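Week 4 notes: why we forget what we just read
Nuala Quinlan
October 19, 2022

Okay, so a few of you asked me to write up what I said on the whiteboard, because my handwriting went downhill fast after the break. These are my notes, cleaned up a bit, with the stuff I skipped put back in.

We started with the reading test. I gave you a page from the Prestgate packet (the one on canal tolls, sorry, it was dull on purpose) and then we talked about something else for 36 minutes. Then I asked you to write down everything you could. Most of you got the first paragraph and the last one, and the middle was mush. That's normal! Psychologists call it the serial position effect, and you'll see it again in week 6 when we do lists.

The part I want you to hold on to is the difference between storing something and getting it back out. When you reread a chapter, it feels easy the second time. Your brain takes that ease as a sign that you know it. But all you've practiced is recognizing the page. On the exam you don't get the page, you get a blank box, and that's a different skill.

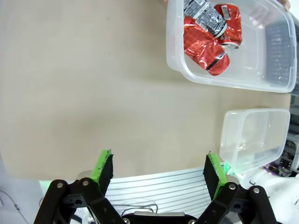
So what do you do about it? You close the book and try to say it back. It feels awful, especially the first few times. Aoife Hanrahan told us she used to do this on the bus with her anatomy terms, muttering away, and people moved seats. Fine by me. The struggle to pull the thing up is where a lot of the learning happens, even when you only get half of it, as long as you go back and check what you missed.

Then there's spacing. If you have four hours for a topic, four separate hours across two weeks will usually beat one long evening. You forget a little between sessions — that's okay, you want that — and bringing it back each time makes it stick longer. How big should the gap be? It depends on how long you need to remember the thing. For the final, a few days between sessions is a decent place to start. For something you want to know next May, stretch it out.

We ran out of time on mixing. Quick version: if you're doing problem sets, shuffle the types. Doing 40 of the same kind in a row feels great, but you already know which method to use before you read the question. Mixed sets make you choose. Your score during practice will probably drop, so don't panic.

Colm asked whether highlighting is useless. I was a bit harsh in class. It's weak if it's the only thing you do, but marking a few lines and quizzing yourself on them later is perfectly good.

For next week: read Mac Suibhne, chapter 3, up to page 132. Once, please. Then put it away, and the next morning write down what you remember on one side of paper. Bring the paper, messy is fine. I'm not grading it, I just want us to compare which bits went missing.

Questions about these notes: see Nuala after class or leave a message at the Learning Skills desk | © 2022 Nuala Quinlan | Back to top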